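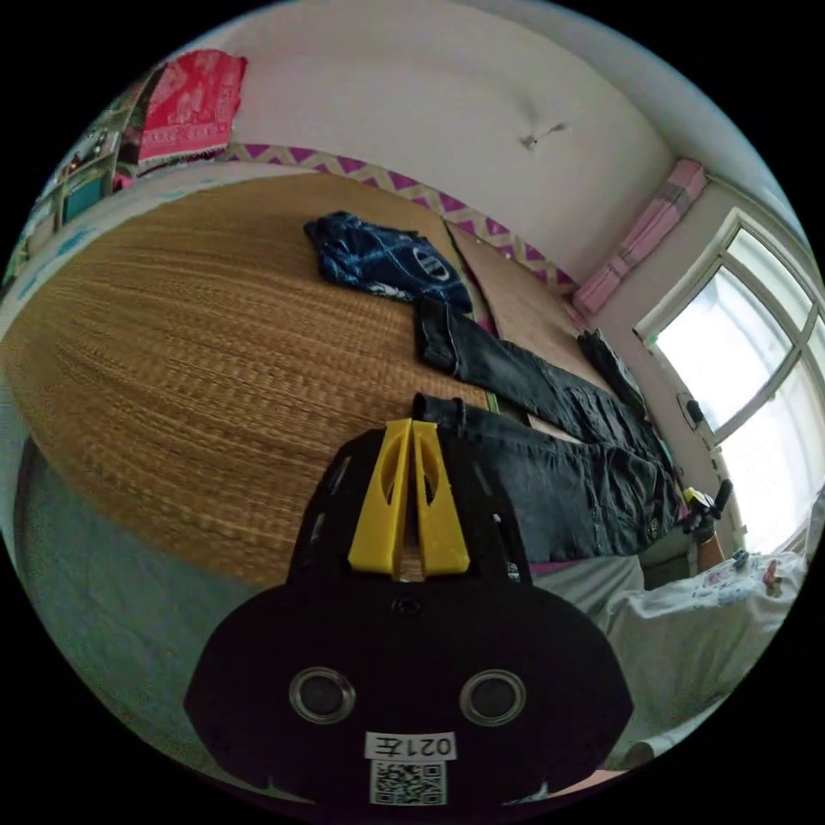
Denim jeans on a woven straw bed mat, with a crumpled navy garment nearby.

STILLEL OPENS CLOTHES COLLECTION FOR STUDENTS AND FIRST-TIME RENTERS

August 2021

Stillel, the household sorting and storage service, is asking people to go through their wardrobes before the new term and pass on the jeans, shirts and jackets they no longer wear. The collection, called Trileo, opens on Monday and is run with the clothing exchange Hourani.

The first Trileo collection, held in March, brought in 857 items from 437 households. Stillel hopes to reach 1000 items this time. Jeans were the most requested item in March and ran out on the second day.

"People hold on to denim for years," said Randa Sfeir, who manages collections at Stillel. "We ask them to lay everything out on the bed, look at it properly and decide. It is a lot easier than digging through a drawer."

Households that sign up will be sent a sheet with the sorting steps. Clothes should be washed and fully dry, with pockets emptied and belts taken out. Jeans are laid flat, folded once down the length so that the legs match, then folded in thirds from the hem. T-shirts with large prints should be folded with the print facing up so that the exchange can shelve them without opening them again.

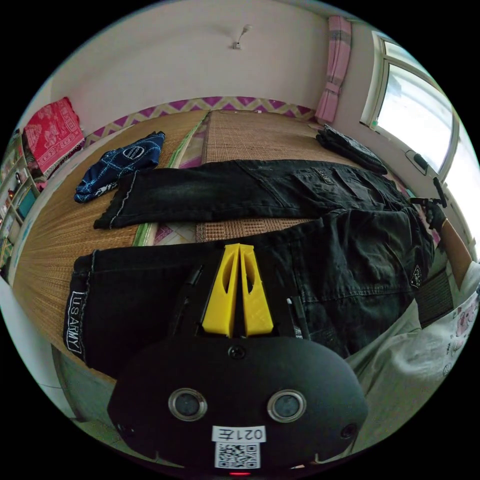

Black jeans laid flat across a bed, with a "U.S. ARMY" tab at one hem.

Worn or faded denim will be accepted, as will raw hems. Items with broken zips should be put in a separate bag marked "repair". These go to Angeliki Margaritis, who runs the mending table at Hourani and will be holding 2 open sessions for anyone who wants to learn how to patch a knee or replace a button.

"A pale patch on the thigh doesn't bother anyone," said Margaritis. "A missing button does, and that takes five minutes to put right."

Underwear, school uniform and single shoes cannot be taken. Bags should weigh no more than one person can comfortably carry.

Sign-up forms are available at the Stillel front desk and at Hourani during opening hours. Collection slots are given out in the order that forms are received.

Press contact: Renato Gallardo, Stillel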